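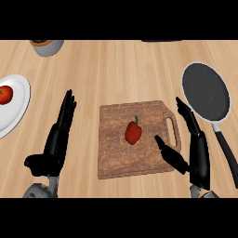
The Gauge at Lirkoren

The stage gauge at Lirkoren was installed in 1954 and consisted of a float, a counterweight, a steel tape and a pen. The float sat in a stilling well cut into the left abutment of the weir. The pen drew the level of the river on a paper chart, which had to be changed every eight days. Sille Ketilsson had changed it for eleven years.

In August the water authority at Stoltaveck wrote to say that the float gauge would be replaced by a pressure sensor. The letter gave the station number, 2837, and asked her to provide access to the well for the installer. It also asked for the datum book.

The datum book was a green ledger. It listed every check made against the brass benchmark in the abutment, with the date, the observer's initials and the difference in millimeters. Most entries read 0 or 1. From the third page of her predecessor's hand onward they read 4, every time, for nineteen years. Her own entries also read 4. She had been told at handover that the gauge ran four high and that the office subtracted it.

The installer arrived at ten past seven in the morning. His name was Meirion Bevan. He had a van, a Hermans level on a tripod, and a form with 1193 printed in the corner. He asked where he could set up. She showed him the flat stone downstream of the gate.

"Do you have the offset?" he said.

"Four."

"High or low?"

"High. You subtract it."

He looked at the form. "It doesn't show a correction."

"The office applies it."

"It would still be on the form."

He leveled from the benchmark to the sill of the weir and back again. The loop closed to one millimeter. He then leveled to the index pointer of the float gauge and wrote the figure down. He did it a second time from a different setup. Sille held the staff. The river was low and the sill was dry for a third of its length.

"Four high," he said.

"Yes."

"So the gauge is wrong and the book is right, and the book has been right since before you came."

"Does the office have the book?"

"The office has the charts. You have the book."

She thought about this. Every eight days she had folded a chart into thirds, put it in a brown envelope and mailed it to Stoltaveck. The book had stayed on the shelf over the door. There was no instruction to send it. She had read the instructions several times, mostly in winter.

Bevan opened the well cover and lowered a light on a cord. The float was copper and had gone green at the waterline. The tape ran up over the wheel and down to the counterweight, and where the tape met the float there was a small brass shackle. He had her hold the light and leaned in as far as his belt.

"That isn't the original shackle," he said. "The original would be a closed ring. Someone put this on when the ring broke, and it's shorter."

"By how much?"

"I'd have to take it off to say."

He took it off. He measured it with calipers on the tailgate of the van, on a folded cloth. It was four millimeters shorter than the dimension on the drawing.

She went inside and took down the ledger. The last entry reading 0 was in March. The next one, eight days later, read 4, in the same hand and the same ink. In the remarks column beside it was written: ring repaired. There were no further remarks on that page.

"He wrote it down," she said.

"He did."

"He must have told them."

Bevan did not answer. He was threading the cable of the new sensor through a length of conduit. The sensor was a Brivard unit, gray, the size of a thumb. It had a range of 4000 millimeters and would report every fifteen minutes. It needed no paper. When the cable was down he clamped it to the wall of the well and set the zero against the benchmark, and the two readings agreed.

"What happens to the record?" she said.

"I'll put the offset on the form. Someone should go back and correct it."

"Thirty years of it."

"It's one subtraction. They can do it in an afternoon."

"Will they?"

He considered the question for longer than she expected. "There's a flood line in the town drawn from that record," he said. "Four millimeters won't move it. So I don't know."

He signed the form, and she signed under him as observer. He put the shackle in a sample bag and wrote the station number on it. He left the float, the wheel and the pen, since removal was under a separate order. He took the book and gave her a receipt for it. The van went up the track at noon.

There were five days left on the chart. The pen was still resting on the paper, a little below the last line, where it had dropped when the tape went slack. She wrote the time beside the drop and her initials. In the margin she wrote: shackle removed, four millimeters, see book. Then she unclipped the chart, folded it into thirds and looked for an envelope.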